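首页 > 工作间笔记 > 编织与筐类

篮筐整理与修补记录

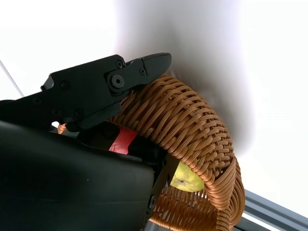 记录:Randi Åberg｜2019年11月19日｜抄送:Harish、Hugo

上午把架子上的编织筐全部搬下来,按材料分了两堆。一堆是天然藤和柳条,另一堆是仿藤。浅棕色、卷边较粗的圆口筐归在仿藤这一堆。仿藤条在强光下有一点反光,天然藤放久了发哑,多数时候凭这一点就能分开。拿不准的再看断口:天然藤断口有细孔和纤维,仿藤断口是实心的,颜色里外一致。

Haugland 那批七月入库时没有贴标签,现在补上。标签写在纸条上,用棉线系在筐底,不要再用胶贴。上次贴在筐沿上的几张撕下来以后留了胶印,酒精擦了两遍还是发黏,灰全沾在上面。

清洁:
仿藤筐先用干毛刷顺着编纹刷,再用温水加少量中性皂擦。卷边的缝里积灰最多,牙刷比毛刷好用。擦完倒扣在网架上晾,不要正放,水会积在底部交叉的地方。天然藤的只用拧干的布擦,不泡水。Lovisa 提过用吹风机,我试了一只旧的,热风档吹到仿藤发软,筐口歪了一点,改用冷风以后没再出现。以后一律冷风,或者干脆放一夜。

筐沿:
筐沿坏得最多的地方是卷边收头。平时大家都捏着一侧筐沿单边提,装了东西以后力全压在那一小段上,时间一长外层的条子就松开,再往后里面的芯条会露出来。今天用两只旧筐试了加重,一只装到8公斤,单边提起,卷边没有散,但筐口明显拉成椭圆,放下后过了二十分钟才大致回圆。另一只筐沿本来就松,加到一半我就停了。结论先写在这里:装重物两手托底,空筐随便怎么拿。

修补步骤(给 Hugo,他周末要接着做):
先把松开的条子退回到还紧的那一圈,不要从断口直接接。新条剪100厘米,长了在手里打结,短了绕不到头。仿藤条不用浸水,天然藤浸20分钟。绕的时候每一圈都用锥子把下面的缝撑开再穿,硬塞会把旁边的条子刮毛。收尾压进卷边内侧,至少压过三股,再剪齐。剪口朝里,朝外会勾毛衣,Leif 已经勾坏一件。

材料余量:
浅棕仿藤条还剩一整卷加一点零头,够修这一批。深棕的没有了。Naletti 的报价是2,000一箱,我觉得太多,用不完会占地方。Trumgate 可以拆卷卖,但颜色偏黄,和现有的筐放在一起看得出来。Harish 说修在筐底无所谓,我同意,筐沿还是要用同色的。等他周四去 Cumdale 的时候带一小段样条过去比一下。

摆放:
修好的筐按口径从大到小套着放,中间垫一层牛皮纸。不垫纸的话两只筐会卡住,硬拔的时候伤的还是筐沿。最上面一层不放天然藤,那里离灯近,太干。待修的单独放在门边的矮架上,筐里放一张纸写明坏在哪里,别只写"坏"。

没做完的:有盖的那几只没有动,铰接处的藤圈要另外做,手边没有细条。椭圆筐的口径怎么量也没有定,Lovisa 量长轴,我量的是两轴平均,登记本上现在两种都有。下次先把这个统一了再往下登。

网架用完放回水池右侧。

工作间笔记 | 联系我们 | 版权所有,未经许可请勿转载 | 返回顶部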